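Trolura Moves Container Sorting to Gripper Stations at Ulodham Site

Trolura has switched part of the container sorting work at its Ulodham site to gripper stations, the company said this week. The change covers the small-parts tables, where mixed containers are separated by type before they go to the wash line. Full manual sorting continues on the Sunday shift and for any item the stations reject.

The stations were supplied by Arrieta and run on Pruria, a control package that Trolura already uses for its pallet handling. Each station picks one item at a time from a flat table, checks its grip, and places it in one of 13 outlets. Bottles, cups, caps and rings are all on the approved list. Glass is not, and neither is anything that weighs more than 400 grams.

Under the old arrangement, operators stood at the tables for a full shift and sorted by hand. They now work in pairs. One loads and clears the tables, and the other handles rejects and teaches new items by guiding a gripper through the pick. Teaching sessions are held in the main hall during the day, and a new item needs 100 accepted picks before it is released to the night run.

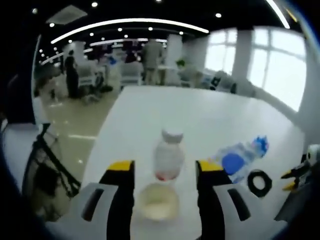

Crushed and flexible items remain the slowest category. A rigid bottle standing upright can be taken from either side, but a dented one has to be approached according to how it lies, and the grip force must be set lower. Clear plastic adds a second problem, as reflections from ceiling lights and windows can hide an edge from the sensors. Operators have been asked to log these rejects under a separate code.

The library held 674 taught items at the end of June. Entries are reviewed when a supplier changes a package shape, and outdated ones are removed by the day shift.

Pay grades for table staff have been revised to include a teaching allowance, paid after completion of a two-day course. Break times are unchanged. Staff representatives asked for a limit on continuous reject handling, which involves more reaching than the earlier work, and the limit has been set at two hours before rotation.

Trolura said no table positions were cut in the changeover. Three open positions on the night shift will not be filled. A decision on extending the stations to the tray line is expected after the next maintenance stop.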